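Visit report: Skidelside College international office
Prepared by Padmavathi Fernandes for the Fungate partnership group

Five of us from the Fungate group spent a day at Skidelside College in July. The purpose was to see how a fairly small international office handles exchange agreements, student advising and visiting faculty under one roof. Our own office is being reorganized next year, and the dean had asked for notes.

Vasanthi Mudaliar met us at the main entrance at 9:15 a.m. She has directed the office since it was split off from admissions. The first session was in the Chettiar Building, where the advising staff have the ground floor and the agreements staff sit one floor up. Students check in at a single desk and are sent to whoever is free, unless they have an immigration question, in which case they wait for one of two trained advisers.

Skidelside enrolled 597 international students last year and sent 205 of its own students abroad. Most of the outgoing students go for one semester. The office would like more of them to stay a full year, but the nursing and education programs have fixed placements that make it hard.
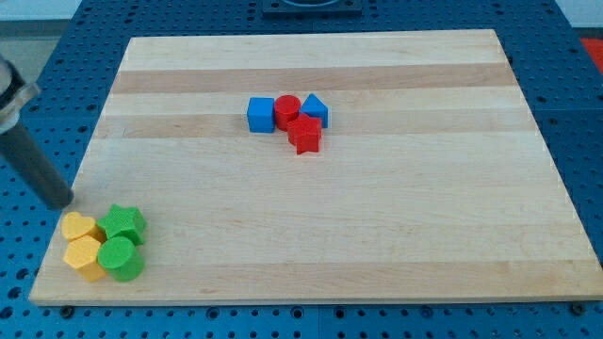 The second session covered agreements. The college had 127 on its books when Mudaliar started, and many had seen no traffic in either direction for years. Each one now gets a named faculty contact and a review date. If the contact leaves and the department doesn't name a new one, the agreement is allowed to lapse at the end of its term. Two department chairs objected at first – both had signed the original papers themselves – and were given an extra year to find students.

All of this is tracked in Plokuvia, which the college also uses for housing. We were shown the reminder screen and the report that goes to the provost each term. Staff said the reports are good but that entering a new partner takes too long, and old records had to be typed in by hand.

Lunch was in the student dining hall with three returning exchange students. They spoke mainly about credit transfer. One had waited until March to learn whether her fall courses would count. Mudaliar said approvals are now done before departure, on a one-page form signed by the department.

The afternoon was shorter than planned and we did not get to the session on visiting faculty. Skidelside has offered to do it by video call in the fall. I have asked for copies of the approval form and the agreement review checklist, and will send them around when they arrive.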